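Mirkholm, vu hier soir (sans spoilers)

gkuipers
Cent minutes pour un village, une météorite et trois suspects. Le dernier tiers m'a perdu. Quelqu'un défend ce film ?

Michiels_6
Moi. Els Maes est très bien en veuve, et la scène du moulin vaut le billet.

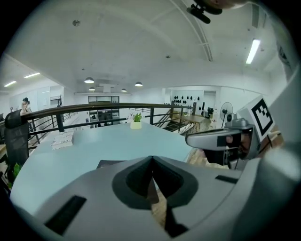

Au bord de la table, doigt gris à bout arrondi

gkuipers
La scène du moulin dure une éternité. Et le « budget de 2000 euros », j'y crois moyennement, vu les grues.

soyul
D'accord pour les grues. Par contre la fin se tient, revois le premier dialogue.

Michiels_6
Merci ! Gelterard, son précédent, était plus bancal.

gkuipers
Revu le dialogue. Toujours pas convaincu.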